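Workshop notebook, Tavley Road
September, entry 63
Present: Z. Farkas, K. Esposito. V. Wojcik from 2 p.m.

Purpose of the session: to settle the finish and the edge treatment for the plain wooden cubes in the Quintana play set, and to decide whether the small blocks remain in the set or are supplied separately.

Finish. Sample pieces with the beeswax and linseed mixture were compared with the untreated ones. The waxed faces had darkened more than was wanted, and the end grain had taken up a good deal more than the sides. K.E. prefers the untreated wood. Z.F. has no objection provided that the last sanding is carried out at 240 and the dust is wiped off with a dry cloth. A damp cloth was tried on the previous batch and raised the grain; this is not to be repeated.

Edges. The present edge is acceptable to the hand but the corners are inconsistent. Of the 17 cubes returned from the second sanding, four had a corner that could still be felt as sharp when drawn across the inside of the wrist. These have been put back in the tray marked Rework. V.W. will make a simple cradle to hold the cube on its corner against the belt, so that all eight are treated alike. He asks that the belt speed be left where it is until the cradle has been tried.

Small blocks. These were cut from the offcuts of the larger cubes and match them well in colour. It was agreed some time ago that they would not go into any set meant for the youngest children, and that decision stands. The remaining question is whether they should have a bag of their own. C. Delacroix has written from Clututville to say that his customers use them as loads and counters and would be sorry to lose them. K.E. will ask for a price on drawstring bags in unbleached cotton.

Bowl. The red bowl continues as the sorting bowl. A deeper one was considered. The shallow form lets a child see what has gone in without tipping it, and the colour makes the pale wood easy to pick out. No change.

Surface. The marble-patterned top is used for looking over the pieces, large and small, before they are boxed. The cubes are spread loosely so that each may be turned without disturbing its neighbour.

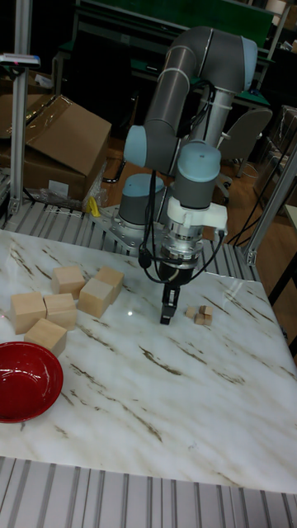
Colour matching between batches remains the weakest point. The second delivery of timber from W. Marchetti was a shade yellower than the first, and the two should not be mixed within one box. Z.F. proposes to pencil the batch letter on the lid of each storage tray, and to keep one cube from every delivery as a reference, out of direct light.

The old pattern book (the 1879 one, with the torn spine) gives a slightly smaller cube for the same purpose. K.E. made two to that size for comparison. They stack less steadily on carpet and were not taken further.

Actions
V.W.: cradle for corner sanding.
K.E.: price for cotton bags; reply to C.D.
Z.F.: batch letters, reference cubes, order more 240 belts.

The glue pot was left on the radiator shelf again. Please return it to the cupboard after use.

Z.F.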